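The Belt at Pellmont
How a small cannery learned to love its conveyor again

By Glenys Dunmore

I should say right away that I did not expect to spend the better part of a winter thinking about rollers. I went to Pellmont to write about soup. My editor wanted something cozy, with steam and onions in it, and I had packed my good notebook and my bad shoes. But the first thing anybody showed me at the Pellmont cannery was the line, and the second thing was the place where the line used to stop, and after that I'm afraid the soup never had a chance.

The building sits at the bottom of a hill in Truria, right where the road bends toward the river, and you hear it before you see it. Inside there is one long main conveyor that carries jars from the filling room to the capper, around a corner, through a cooling tunnel and on to the packing tables. It is 40 yards from end to end, and the corner is where all the trouble lived. For years a jar would tip there every few minutes, and somebody would have to hit the big red button, fish out the glass, wipe the belt and start everything up again.

"You planned your whole day around that corner," Rodica Văduva told me. She has run the line for longer than she cares to say, and she has a way of talking to you while looking past your shoulder at the jars (she caught two problems during our first conversation, both of which I missed completely). "You didn't drink too much coffee, let's put it that way."

The old belt was a flat rubber one, bought secondhand when the cannery was still doing mostly pickles in wide, heavy jars that would not have tipped over in an earthquake. Then the company moved into sauces, which go into tall narrow jars, and the tall narrow jars did what tall narrow things do when you push them around a bend. They tried guide rails. They tried lower guide rails, then higher ones, then a set padded with strips of foam that had to be replaced every week and got a good soaking every time the floor was hosed. They slowed the belt down so far that Rodica could read the labels as they went by, and still the jars went over.

What finally changed things was a visit from Pádraig Egan, an engineer with Karras, the firm that built the new section. I had pictured a man with a laptop. He did have one, but it stayed in his bag for most of the first day while he sat on an upturned crate beside the corner and watched. He had brought a stopwatch and a roll of blue tape, and every time a jar wobbled he stuck a bit of tape to the rail at that spot. By lunch the tape was nearly all in one place, a hand's width past the start of the curve, at a joint where one length of belt handed its jars over to the next.

I have had conveyor transfers explained to me by 4 different people now, and I think I finally have it. When a jar passes from one belt to another there is a little gap, and over that gap sits a flat steel plate. If the second belt runs even a touch slower than the first, the jars bunch up on the plate and shove each other. If it runs a touch faster, each jar gets its feet pulled out from under it, like a person stepping onto a moving walkway at the airport with a suitcase in each hand. At Pellmont the two belts had separate motors of different ages, and depending on how warm the room was, they could do either one.

So the answer was to get rid of the transfer altogether. The new section is a single chain of hinged plastic plates that can bend sideways, and it takes the jars straight in, around and out without ever letting go of them. It has one motor. Pádraig was very keen that I should appreciate the one motor, and I have grown to appreciate it. There is also a longer, gentler curve, which meant moving a sink, two lockers and a noticeboard that had been in the same spot so long the wall behind it was a different color.

The sink was harder than the conveyor! Everyone agreed about the conveyor. The sink went back and forth for three weeks and at one point was going to be put outdoors.

Installing the thing took a long weekend in March. Angeliki Vlachopoulos, who handles the maintenance side, slept on a cot in the office for two of the nights, partly to let the fitters in early and partly, I suspect, because she couldn't bear to miss any of it. She kept a log on the backs of old delivery slips, and she was kind enough to let me read it. Most of it is bolt sizes. One entry, from four in the morning, says only "It goes round."

They tested it with water first. A batch of 1000 jars, filled and capped and sent through at the normal speed, with the entire day shift lined up along the rail like people watching a parade. Rodica stood at the corner with her hand next to the red button out of pure habit. They turned up the speed after lunch, and then they turned it up again, and Myrto Zacharopoulos from the packing tables had to shout up the line for them to please slow down, she only had the two arms.

That turned into the next problem, of course. A line is only as quick as its slowest part, and with the corner fixed, the slowest part was packing. For a while the jars arrived faster than anybody could box them, and Myrto's crew had to build little towers of them on the side table. The fix was a small one, a wide, slow stretch of conveyor just ahead of the packers where jars can gather without pushing. The trade calls it an accumulation table. Myrto calls it the parking lot, and the name has spread to the paperwork.

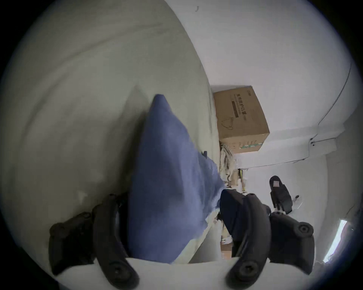
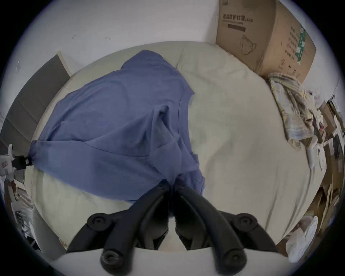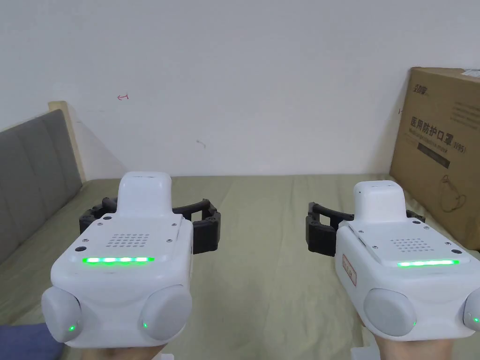
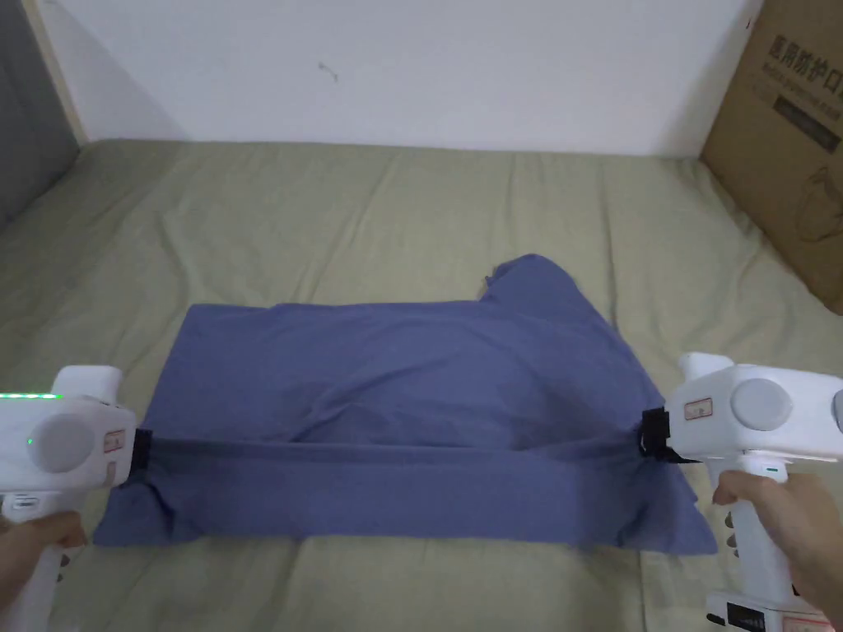
I went back to Pellmont one last time before writing this, mostly to check the spelling of people's names and a little bit to see the corner. It had been running through a full season of sauces by then. Angeliki took me along the underside with a flashlight and showed me where the chain wears, which is on the inside edge of the curve, and how she measures it by stretching a tape along a set number of plates and comparing it with the figure from the day it went in. She greases the bearings on a schedule now, where the old ones got greased when they screamed.

She has opinions about cleaning, too, and I'll pass them on for any readers who look after a line of their own. Sauce is sugar and salt, she says, and both of them get into a hinge and stay there. The chain is rinsed warm at the end of each shift while it's still moving, and once a week a section is lifted out and soaked. The old rubber belt only ever got wiped on top. When they finally pulled it off its rollers, the underside had a layer of pickle spice on it that still smelled of dill.

There is talk of doing the cooling tunnel next. Karras has sent a drawing, and a second firm, Lalau, has sent another that costs less and takes up more floor, and both were pinned to the noticeboard in its new home when I walked by. Somebody had already written on the Lalau one in pencil, with an arrow pointing to the far corner of the plan: "Is this the sink?"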